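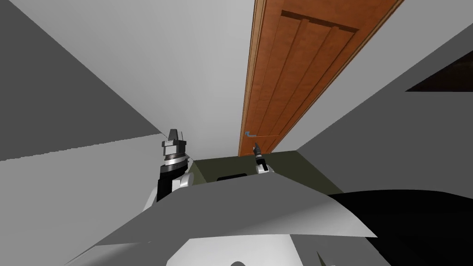
How to Fix an Interior Door That Sticks

A door that rubs at the top or drags along the latch side can usually be fixed in an afternoon without buying a new one. Start with the hinges and leave the plane in the toolbox until you have ruled everything else out.

What you need

Screwdriver
Pencil
Thin cardboard
2 long wood screws, 88 mm
Sandpaper, 80 and 120 grit
Block plane
Primer or clear finish to match the door

Step 1: Find where it rubs

Close the door slowly and stop when you feel it catch. Slide a strip of cardboard along the gap between door and jamb. Where the cardboard won't pass, make a light pencil mark on the door. Old doors often have shiny or worn spots that show the same thing.

Step 2: Tighten the hinges

Open the door and try every hinge screw, on the jamb side and the door side. If a screw spins and won't grab, take it out, push a glued wooden matchstick or two into the hole, trim flush and wait 30 minutes before driving the screw back in.

Step 3: Pull the top corner in

If the door still rubs at the top on the latch side, replace one or two of the jamb screws in the top hinge with the long ones. They reach through the jamb into the stud. Turn them a little at a time and test the door after each turn. It is easy to go too far and open up a wide gap at the top.

Our own hall door has Ichikawa hinges, which take a slightly narrower screw head than the Fondard ones we had before. Check that the new head sits flush or the hinge won't close.

Step 4: Sand or plane

For a light rub, sand the marked area with 80 grit, then 120. If there is more than 2 mm to come off, take the door down and use the plane. Work from the ends toward the middle on the top edge so the corners don't split. Keep away from the latch.

Step 5: Seal the bare wood

Brush primer or finish on any edge you cut. Bare wood takes up damp and the door will swell again. Let it dry for the time given on the can before you rehang.

If the door only sticks in July or August, do steps 2 and 3 and wait until December to decide about planing.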